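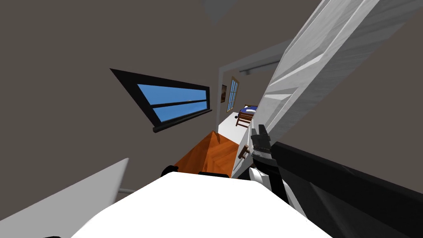
What the boxes in the back of Barneck Museum had to say for themselves

Museum > News > Collections

Filed under: Digging Up Dirt

Last updated: Nov 18, 2022

Readers with long memories will recall that in April we promised a full list of the Lacerda boxes by the end of the summer. We didn't say which summer, and have been clinging to that ever since. The list is now done, or as done as a list of broken crockery is ever likely to be, and several people have asked what is on it. Two, anyway.

For anyone new to Barneck, the Lacerda boxes came out of the ground at Jerkum, the low-lying farm on the far side of the brook, during a dig that was meant to last a fortnight and went on for three seasons. The diggers were after a chapel. A county map showed one, with a tiny cross, and a vicar had written two pages about it in a very confident hand. They put in a trench where the cross was and found a pond. They put in another trench and found the other side of the pond. By the third season they had stopped using the word chapel in their letters and had begun to talk about "the wider landscape".

What they did find was rubbish, in quantity. Whoever lived at Jerkum had been throwing things into that pond for a very long time, and when it silted up they seem to have carried on throwing things at the place where it used to be. All of it was washed, bagged, labelled, put into boxes and handed to the museum under the Lacerda bequest, which paid for the boxes and (a point we've had cause to dwell on) nothing else. Then everybody went home.

There are 135 boxes. We had always told people there were more, and had been quite proud of it. The old figure came from the accession register, where somebody had counted the lids and the boxes separately.

The first job was working out the labels. The diggers used one numbering system in the first season, dropped it for a better one in the second, and in the third went back to the first with the letters reversed. A key to all this was kept in a notebook. The notebook is mentioned in four separate letters, each time with the assurance that it is in a safe place, and we have no reason to doubt it. We rebuilt most of the sequence from the trench plans, with help from the bags themselves, a fair number of which had been written on twice. Where the two labels disagreed we have recorded both and left our successors to enjoy it.

Then there was Plokora. Regular readers have already heard rather a lot about Plokora, the catalogue system we moved to last year, and we did promise to be nicer about it. It is quick, it doesn't fall over, and it lets you search for every green-glazed sherd in the building in less time than it takes to find your glasses. It also insists that every object should have a maker. You cannot leave the box empty. For several weeks the catalogue stated that our entire holding of medieval cooking pots was made by Unknown, who was evidently the most industrious potter in the county, and who by the end was turning up in the reports as our principal donor as well. That has been put right. If you come across any stray mentions, do tell us.

So, the finds. Most of it is coarse kitchen pottery, the sort that gets dropped. There are jug handles, in numbers that suggest the jugs of Jerkum were badly designed, and a good run of roof tile. There are 226 pieces of clay pipe, nearly all stem, plus a few bowls with makers' stamps that will give us decent dates for the upper layers once we've finished arguing over whether one of the stamps is a wheel or a flower. There is a thimble with a hole worn clean through the end. We've grown very fond of the thimble.

Box 6 deserves a word of its own. It was marked "misc. metal, not important", in capitals, underlined. Below a layer of nails it held a small lead disc with a cross on one side and what is probably a bird on the other. We sent pictures to the county finds people, who think it's a token, handed out in return for something and swapped back for something else. They can't say what. Tokens of the kind were given out by inns, by farms at harvest, and now and then by religious houses, and you can imagine what happened in the office when that last one was read aloud. One lead disc does not make a chapel. We've agreed this several times. It is, though, 400 years older than anything else from that trench, and it came from the bottom of the pond, and we'd be lying if we said the vicar's two pages hadn't been fetched out and read again with a bit more respect.

The honest position (we put this in for the benefit of the local paper, which rang twice) is that the disc could have been dropped by anybody on their way to anywhere. The lane past Jerkum is old, and people lose things in ponds. If the headline says CHAPEL FOUND, please blame the headline.

What happens now is less exciting. The pottery is being moved out of its original bags, which have gone brittle and come apart in the hand like old leaves, into new ones that are supposed to outlast us all. The animal bone is going away to be looked at by somebody who knows a sheep from a goat, a skill we had assumed was more common than it is. The roof tile is staying where it is. We have weighed it, we have drawn a few of the better corners, and there is a limit to what anyone can feel about roof tile.

Some of the material will go on show in the long case by the stairs, in place of the butter churns, which are being rested. The thimble will be there, and the pipes, and a jug we've managed to put back together except for the handle, none of the spare handles being the right one. The disc will be there too, with a label that has so far been through nine drafts, each one containing fewer adjectives than the last.

The full list can be read at the desk on request, and a copy is being printed for the library. It is long. The section on roof tile can be skipped.

Lastly, if you have a notebook at home with a red cloth cover, a tea ring on the front and several pages of letters and numbers that make no sense, we would very much like to see it, and we won't ask how you came by it.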